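Keeping the Cell Honest
Two machines, one real and one simulated, share a maintenance log at Drostton

The folding cell at Drostton runs on a Grandis arm, and it has a twin in software. Each time a technician changes something on the floor, the same change goes into the model before the next shift.

In May the finger tips were replaced. The new pair closes at a slightly different height, so the approach had to be set again. The crew ran 289 simulated grasps on folded cloth, threw out the first 10, and moved the approach point twice. Pivot bolts are checked every 110 hours.

The hard part is the fold. The tips have to come down on either side of the crease with the gripper open, then close without dragging the lower layer.

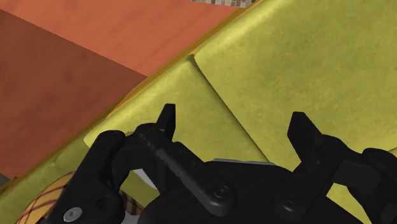 Rolland wrote in to say that its own cell went 136 hours between bolt checks with no trouble, and that worn tips had cost it far more time than loose pivots.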